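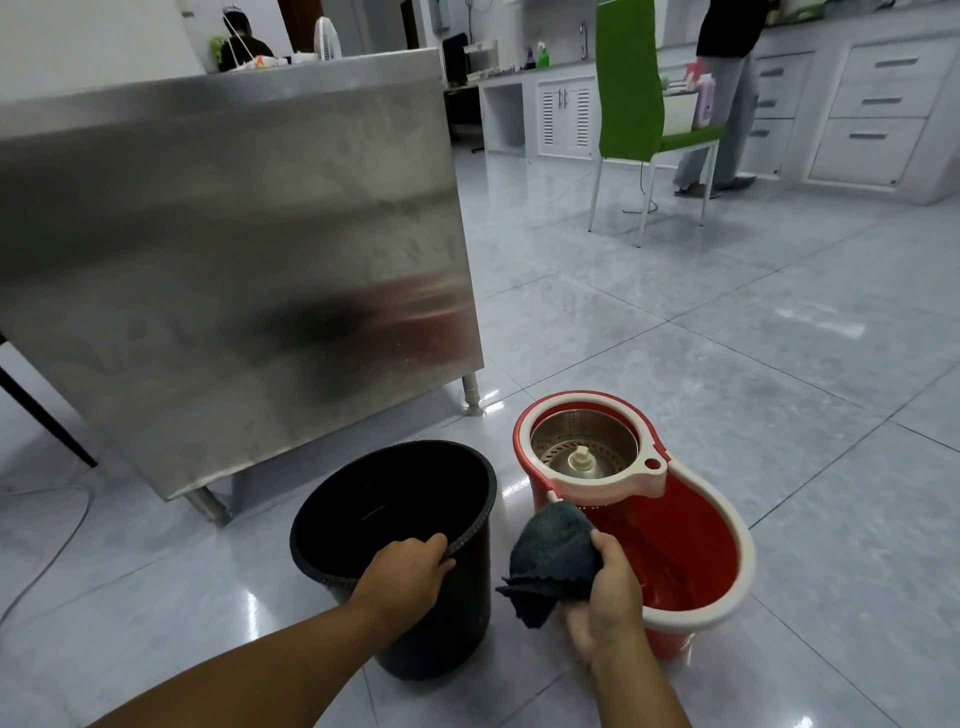 타일 바닥에 나란히 놓인 검은 양동이와 빨간 회전 걸레통.

청소 도구를 씻는 시간

주방 청소를 말할 때 사람들은 대개 조리대와 후드, 냉장고 문짝 이야기를 한다. 걸레통 이야기는 잘 나오지 않는다. 로드포트 골목에서 작은 작업 주방을 쓰는 신명자 씨의 하루 마감은 걸레통에서 끝난다. 바닥을 다 닦고 나면 양동이를 비우고, 걸레를 빨고, 통 안쪽을 손으로 훑는다. 여기까지 해야 불을 끈다.

신 씨는 원래 양동이 하나로 버텼다. 세제 푼 물에 걸레를 담갔다가 손으로 짜서 바닥을 밀고, 물이 탁해지면 갈았다. 그러다 손목이 아파 회전식 걸레통을 샀다. 탈수 바구니가 달려 있어 손으로 비틀 일이 줄었다. 그래도 양동이는 버리지 않았다. 걸레통에는 헹굼물만 받고, 때가 많이 나오는 첫 빨래는 양동이에서 한다. 두 통의 물을 섞지 않는 것이 이 주방의 규칙이다.

순서는 이렇다. 먼저 바닥의 부스러기를 쓸어 담는다. 양동이에 미지근한 물을 반쯤 받고 중성세제를 조금 푼다. 걸레를 적셔 안쪽 구석에서 문 쪽으로 닦아 나온다. 조리대 다리 주변은 자루걸레가 잘 들어가지 않아서 극세사 천을 손에 쥐고 닦는다. 기름이 튄 자리는 세제물을 묻힌 천을 잠깐 얹어 두었다가 민다. 마지막에 걸레통의 맑은 물로 한 번 더 닦는다. 물은 적어도 두 번 간다. 튀김을 한 날은 더 간다.

스테인리스는 다른 문제다. 바닥을 닦던 천으로 옆판까지 훔치면 마르면서 얼룩이 남는다. 신 씨도 한동안 그렇게 했고, 얼룩을 지우느라 시간을 더 썼다. 지금은 옆판용 천을 따로 두고 결 방향으로만 닦는다. 마른 천으로 한 번 더 훔치면 훨씬 낫다고 하는데, 바쁜 날에는 빼먹는다.
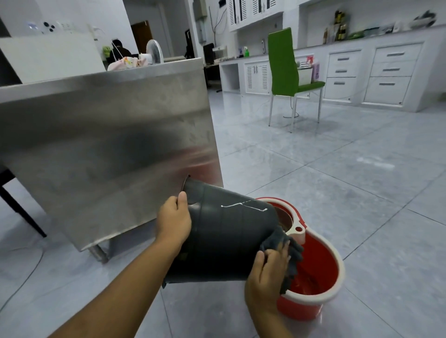

극세사 천은 세탁 방법을 조금 탄다. 섬유유연제를 쓰면 물을 덜 먹고, 면 수건과 같이 돌리면 보풀이 붙는다. 신 씨는 천을 양동이에서 주물러 빤 다음 맑은 물이 나올 때까지 헹군다. 천이 바닥에 닿지 않게 양동이 테두리에 걸쳐 가며 짜고, 널기 전에 두어 번 세게 턴다. 결이 긴 천은 털어 주지 않으면 뭉친 채로 마른다. 젖은 천을 통 안에 넣어 두고 퇴근한 다음 날이면 문을 열자마자 냄새가 난다. 여름에는 특히 심하다.

천의 수명에 대해서는 말이 갈린다. 신 씨는 바닥용 천을 8주쯤 쓰고 하수구 청소용으로 돌린다. 이웃 거리 아그바야니에서 반찬 가게를 하는 셀리나 에거 씨는 날짜를 따지지 않고 만져 보고 정한다. 손바닥에 걸리는 느낌이 없어지면 바꾼다는 것이다. 에거 씨 가게에서는 천 귀퉁이에 색실을 꿰매 용도를 구분한다. 빨간 실은 바닥, 파란 실은 냉장고다. 새로 온 직원도 금방 익힌다고 했다.

양동이 씻기에는 요령이라고 할 것이 별로 없다. 물을 따라 내고, 벽에 붙은 찌꺼기를 솔로 문지르고, 헹군다. 손이 자주 빠뜨리는 데는 테두리 아래쪽이다. 골이 진 테두리라면 골 사이에 회색 때가 낀다. 오래된 칫솔이 제일 잘 듣는다. 손잡이가 달린 구멍 둘레도 같은 칫솔로 문지른다. 물때가 두꺼워졌을 때는 구연산을 탄 물을 부어 두었다가 씻는데, 락스와 같이 쓰면 안 된다. 락스를 쓴 통이라면 충분히 헹구고 다른 날 한다.

회전 걸레통은 손이 더 간다. 탈수 바구니 밑에 머리카락과 실밥이 모이고, 가운데 축에 감기면 회전이 뻑뻑해진다. 바구니가 빠지는 제품은 빼서 씻으면 되고, 빠지지 않는 제품은 핀셋으로 집어낸다. 신 씨는 7일에 한 번 축 주변을 본다. 지난 10월에는 이걸 걸렀다가 축이 헛돌아 새 바구니를 주문했다. 부품만 파는 곳을 찾느라 며칠 동안 손으로 걸레를 짰다.
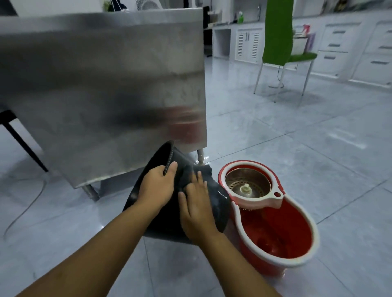
탬신 홀리스 씨는 통을 씻는 것보다 말리는 게 먼저라고 말한다. 깨끗이 헹궈도 바닥에 물이 조금 남으면 다음 날 미끈거리고, 그 위에 새 물을 받으면 헛일이라는 것이다. 홀리스 씨는 통을 엎어 두되 한쪽에 나무 조각을 괴어 바람길을 낸다. 바닥에 딱 붙여 엎으면 안쪽이 마르지 않는다.

신 씨의 주방에는 통을 엎어 둘 자리가 넉넉하지 않다. 조리대 옆 통로가 좁아서 낮에는 걸레통을 세워 두고, 문을 닫을 때만 배수구 쪽에 엎는다. 벽에 선반을 달 생각도 해 보았지만 물 묻은 통을 머리 위에 올리기가 싫어 그만두었다. 대신 자루걸레 걸이를 하나 달았다. 걸레 머리가 위로 가게 걸어야 빨리 마르는데, 그러면 물이 자루를 타고 내려온다. 충분히 탈수한 뒤에 걸면 괜찮다.

마감 청소에서 도구를 씻는 데 드는 시간은 바닥 닦는 시간보다 짧다. 하루 이틀 미뤄도 티가 나지 않아서 미루기 쉽다. 신 씨는 장부 옆에 달력을 두고, 걸레통 축을 본 날에 동그라미를 친다. 새해 첫 동그라미는 2020년 1월 11일에 쳤다.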